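The Last Box in Gelville

When Ozan Çınar moved from Gelville to Rastdale, he packed for 36 days. It was too long, he says now. The first boxes were so neat that he photographed them for his sister. The last ones he closed with his knee, at night, and wrote on all of them the same word: "various."

I visited him in his new apartment on the third floor, where five of these boxes still stand behind the sofa. He offered me tea in a measuring cup. The glasses are in "various."

Most of us pack in the same order. We begin with books, because they are easy. They have corners, they don't break, and a full box of them gives a feeling of progress. Then come the winter clothes, the good plates, the pictures from the wall. After this the apartment looks almost finished, and we think that one more evening will be enough. It is never enough. What stays behind is the small population of the house: batteries, half a roll of tape, vinegar, a lamp without its shade, three keys for doors we don't remember.

Ozan worked for some years in the warehouse of Xiong, a firm that sends kitchen goods by mail, and he packed there all day long. I expected him to be better at it than I am. "At work every thing has its box," he told me. "At home you must decide, and the deciding makes you tired." He moved in December, and he remembers standing a long time in front of the cupboard with a jar of buttons in his hand – he could not say if it belonged to the kitchen or to the bedroom. It traveled in his coat pocket.
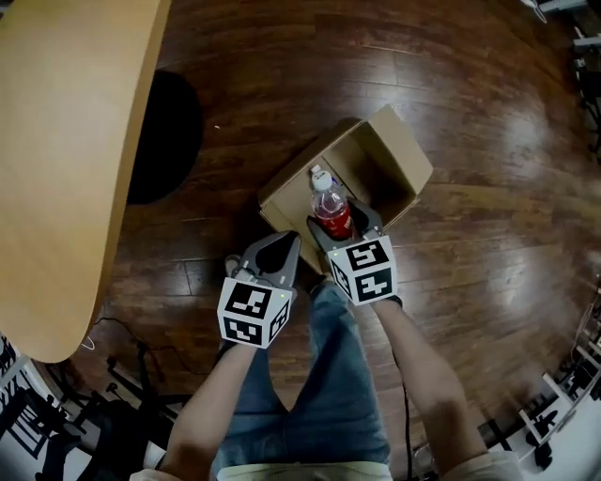 Bottles are the hardest of the small things. They leak, they fall over, and they take more space than one expects. Ozan's rule is to keep them upright and to put them in first, close to the side of the box, while there is still room to move the hands. A clear bottle with a white cap and a red label, standing near the front edge of an open carton, is at its best moment: it can still be seen from above. Later come the dish towels, pushed down between the bottles until nothing can lean. Only then he closes the flaps, and he writes "UP" with an arrow on two sides.

His neighbor from Grurkwood, who has moved more often than both of us together, does the opposite. She lets the bottles go last, in an open box, and carries it herself on her lap in the car. She has lost one bottle of olive oil in all these years, on a sharp turn, and she still talks about the smell.

Before I left, Ozan opened one of the five boxes for me. Inside were a bicycle pump, two candles and the shade of the lamp. He put the shade on the lamp and closed the box again.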